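Rules for a humanoid working near visitors - what do you all use?

Posted in Workplace Automation, Safety and Good Practice
Asked by PrundariPete

Hello all. Long-time reader, first post, so be gentle with me. I've ended up in charge of the written rules for our humanoid area, mostly because I complained that we hadn't got any. The jobs are light handling at a glass table, bags and trays and so on, and the place is a sort of showroom with carpet, plants and striped tape along the side.
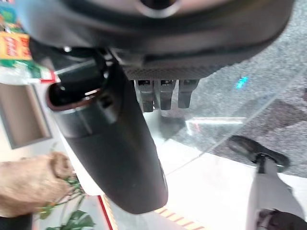
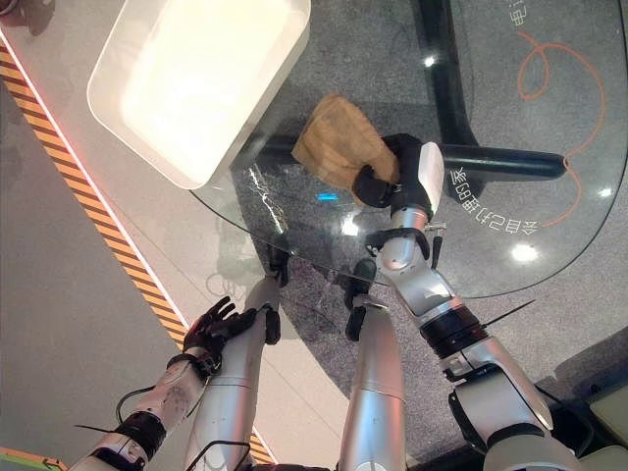 My trouble is that everything I find is written for arms bolted to a bench inside a fence. I've got a thing with legs. If I press the stop on a fixed arm it stays where it is, but if I cut the power to something standing up, I've got a heap of metal coming down on whoever is nearest. So what does "safe state" mean for one of these? My manager thinks the striped tape is enough. I think the tape tells people where the line is and does nothing at all if they step over it.

Specific things I'd like help with:

How far back do you keep people while it's handling things?
Do you let anyone pass it objects by hand?
Does the glass matter? I've a feeling it does but I can't say why in a way that would convince my manager.
Who is allowed to press start?

I've got a draft of two pages so far and I'd like to keep it that short, as I know full well that the lads won't read a third.

Mervyn Hebden

You've asked the right thing first, so I'll start with the safe state. I wrote the site rules at Furnville when we took on our first legged machine and I got this wrong to begin with, so please learn from my mistake.

My first draft just said "press the red button in any emergency", copied over from the arm cell. Then one of our fitters asked me what happened next and I didn't know. I had to go back to the supplier and get it in writing. You want to know what each kind of stop does: whether the motors lose power straight away, or the machine gets itself into a stable posture first and then loses power. They're different stops with different uses and your people need to know which button gives them which. If you can't get a clear reply in writing, treat every stop as though it ends with the machine on the floor, and work out your distances from that.

Which brings me to distance. Don't measure from where it's standing. Take the full height with the arm stretched out, assume it topples in the worst direction, and add a margin for it taking a step while it tries to save itself (they do try, and that step can come out at a surprising angle!). We settled on 200 cm beyond the fall circle for visitors. Please don't just borrow our number though, yours is a different machine on a different floor. Write down how you got to it. When somebody wants to squeeze the area in a year's time you'll be very glad of the working.

The tape. You're right and your manager is half right. Markings are worth having, keep them, but they count as information and you need something behind them. With trained staff only, we ran on markings plus a person holding the stop. With visitors about, we put up a waist-high barrier with one gate, and opening the gate stops the job. It wasn't dear.

Glass. Here's how I'd put it to your manager. First, it can break, and a dropped hand or elbow on the rim is the sort of knock I'd worry about. Ask whoever sold you the table whether it's toughened and get the paperwork. Second, clear and shiny surfaces are hard going for a lot of depth cameras. They can see straight through to the floor, or get a reflection back from the ceiling lights, and then the machine's idea of where the tabletop is may be wrong. It depends on the sensors, so test it properly: same job, same table, lights on, lights off, blinds open. If your heights come out all over the place, put a matt mat down. If the glass has to stay for looks, at least slow the downward moves near it.

Handing things over. We don't, full stop. The person puts the object down, steps back over the line, says "clear", and then the job starts. It adds a few seconds. I know people like the handover for visitors - it looks lovely - but you'd need a separate assessment for it, with the grip force measured and a good think about fingers, hair and lanyards. Do that later if you must.

Start permission. Named people, on a list, by the machine. Ours had to do 90 minutes with me and then show me a stop from each position before their name went up. One person starts it and that same person holds the stop until it's parked. They don't answer the phone and they don't chat to visitors. If they need the loo, it gets parked.

A few other bits I'd put in your two pages:

Soft, light things only until you've got a record of good runs. Paper bags are a decent choice but say what may be inside them. No hot drinks, no glass, nothing with a blade.

Look at the hands at the start of each shift. Fingertips, fasteners, any cable that could catch on a table edge. I'd have it as a line on a sheet with initials next to it.

Keep the floor clear on both sides, including cables and plant pots. A carpet edge or a mat corner is a trip hazard for it just as much as for you.

Write near misses down. A bag dropped where it shouldn't be is a near miss if you'd told people it couldn't happen.

On standards, go and look at the general machinery risk assessment ones first and then the industrial robot ones, and check for anything newer on machines that have to balance. That area has been moving, and I wouldn't want you relying on my memory for numbers. Your insurer may have a view too, so ring them before you print anything.

wuyts_nights

We just keep everyone out of the room when ours is running. Job done. Bit over the top having a whole document if you ask me, but then we don't get visitors.

FestholmAnnie

I'd go along with nearly all of what Mervyn says, but I'll argue with him on one point and add a couple.

The point is the person holding the stop. With us they were getting glazed over after about 2 hours, and you could see it, they'd be looking at the machine but not watching it. I'd been doing it myself and I was as bad as anyone. So we swap, and the swap is done with the machine parked and both people saying out loud who has it now. I'd write the swap into the rules and not leave it to folk to sort out between them.

Adding: noise. If your visitors are chatting, the person at the stop may well not hear "clear" or "stop". We use a raised hand as well as the word. Feels daft for a day and then you don't notice.

Also adding: put a speed limit in the rules as a setting, with the name of whoever may change it. Ours crept up over a month. Each change was tiny and each one had a perfectly good excuse, and by June it was going a good deal faster than the speed we'd done the assessment at. We now check the setting against the sheet each morning. If it doesn't match, it doesn't run until someone on the list has signed for it.

And Pete, on the two pages, could you do one page for everybody and a second for the start list only? That's how ours is split. The page for everybody is where to stand, what to shout and who to fetch. It's on the wall by the gate in big letters and even the reps read it.

PrundariPete

Thank you both, this is miles more than I hoped for. (And wuyts_nights, I'm quite jealous of your empty room.)

I've emailed the supplier about the stops and asked them to spell out each one. I'm going to pinch Annie's split and the raised hand, and I've told my manager about the lights and the glass, which got a "hmm", so that's progress. One thing I'm still unsure of, Mervyn: does your gate stop give the controlled posture or the straight power cut? I'd assumed controlled, but I'd like to know before I ask for a quote.

Mervyn Hebden

Controlled on ours, with the power cut following once it's down and stable, and the red button still there for a straight cut. That was right for our layout because the gate is well outside the fall circle. If yours has to go closer in, sort the distance out first and then talk to whoever fits the gate, and make sure the supplier agrees to the arrangement in writing.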